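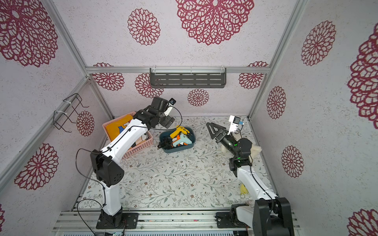 글루건 정리 과제를 맡은 두 팔 작업대. 꽃무늬 벽지는 그대로입니다.

소식 > 드리메네오 뉴스레터 > 작업실 이야기

두 팔로 정리하기, 손으로 가르치는 중입니다

2022년 11월

독자 여러분, 그동안 잘 지내셨는지요. 지난 호에 예고만 해 놓고 소식이 늦어 내내 마음이 쓰였는데, 드디어 정리 과제 이야기를 들려드릴 수 있게 되었습니다. 드리메네오 작업실에서는 8월부터 로봇 팔 한 쌍에게 공구를 정리하는 법을 가르치고 있어요. 코드를 한 줄 한 줄 짜서 움직이게 하는 방식은 아니고, 사람이 조종용 팔을 양손에 잡고 움직이면 작업대의 두 팔이 그대로 따라 하고, 그 움직임이 통째로 기록되는 방식입니다. 이렇게 모은 시연이 지금까지 374회가 되었습니다. 목표는 2,000회이니 아직 갈 길이 한참 멀지요!

이번 과제의 주인공은 글루건입니다. 청록빛이 도는 어두운색 쟁반에 담기도 하고 밖으로 꺼내 놓기도 하는데, 말로 하면 참 쉬운 일이에요. 그런데 막상 조종간을 잡아 보면 몸통보다 전선이 훨씬 애를 먹입니다. 집게로 손잡이를 잘 잡았다 싶으면 줄이 쟁반 가장자리에 걸리고, 줄을 먼저 잡으면 글루건이 엉뚱한 쪽으로 돌아가 버리거든요. 저도 첫날에는 한 번 시연하는 데 약 4분이 걸렸고, 끝나고 나니 어깨가 다 뻐근했습니다.

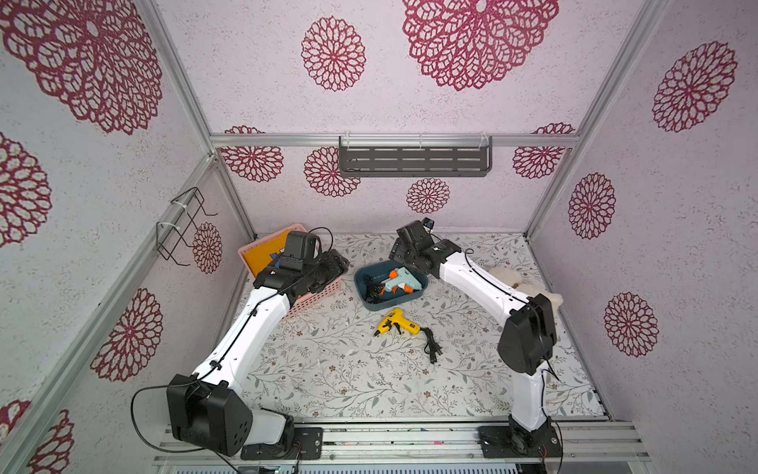

조종을 제일 오래 맡아 온 루어리 멀리건(Ruairí Mulligan) 씨에게 요령을 물었더니, 한 팔은 늘 기다리게 두라고 하시더군요. 두 손을 한꺼번에 쓰고 싶은 마음이 굴뚝같아도, 한쪽이 잡는 동안 다른 쪽은 가까이에서 멈춰 있어야 나중에 로봇이 순서를 덜 헷갈린다고요. 그리고 실수했을 때 얼른 되돌리려고 팔을 휙 빼지 말 것. 급하게 뺀 동작까지 고스란히 배워 버린답니다(이 말씀을 듣고 제가 지운 기록이 꽤 됩니다).

물건 자리는 시연할 때마다 조금씩 바꿉니다. 글루건의 방향도 돌려 놓고, 분홍 바구니와 복슬복슬한 인형도 옆에 함께 둡니다. 늘 같은 자리에서만 연습하면 조금만 달라져도 허공을 집더라는 것을 여름에 톡톡히 배웠거든요. 기록 파일 이름은 당분간 '하르니크(Harnik)'로 통일하고, 예전 방식으로 모은 '유키에르(Jukier)' 묶음은 섞지 않기로 했습니다.

조종을 직접 해 보고 싶은 분은 이 메일에 답장 주세요. 한 번에 3명까지 모실 수 있고, 처음이셔도 괜찮습니다. 편한 신발 신고 오시면 좋겠어요, 생각보다 오래 서 계시게 됩니다.

독자 댓글

밤톨이네: 전선이 문제라는 말에 공감합니다. 저희 집 공구함도 똑같아요 ㅎㅎ

Godinho팬: 유키에르 묶음은 따로 공개하실 계획이 있나요?

솔바람: 왼손잡이도 조종할 수 있는지 궁금합니다. 신청 메일 보냈어요!

본 뉴스레터는 수신에 동의하신 분께 발송됩니다. 수신을 원하지 않으시면 언제든지 구독을 해지하실 수 있습니다.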